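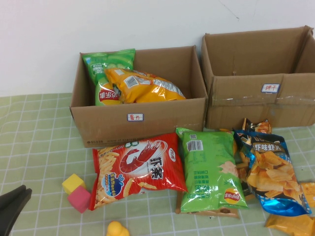

Snack sorting at the Prillilcombe hall

The snack table runs at the Prillilcombe hall each August, in the two hours before the language class starts. Everything gets sorted by kind first and shared out later. The labels are handwritten in Chinese so the beginners can practise reading them while they work.

Chips box (薯片). The cardboard one on the left, labelled in red on a white sticker with a blue border. A green bag of Lay's stands at the back with a glossy yellow-orange bag lying across it.

Biscuits box (饼干). Larger, with the same style of label and clear packing tape across the front.

Shrimp sticks (虾条). The red bag on the tablecloth has a big shrimp on it, outlined in white. Learners often mix up the first character with the one for chips, so it is a good one to say aloud.

Tablecloth. Light green with a white grid. It wipes clean and goes back in the Ornum cupboard with the spare labels.

The class takes 60 snack bags in a usual term and 120 when the Drurketti group joins in. Donations can be left at the side door before 3 pm. Please keep bags sealed and check the date on the back.

More galleries: Nikzad Room, Kitchen, Garden beds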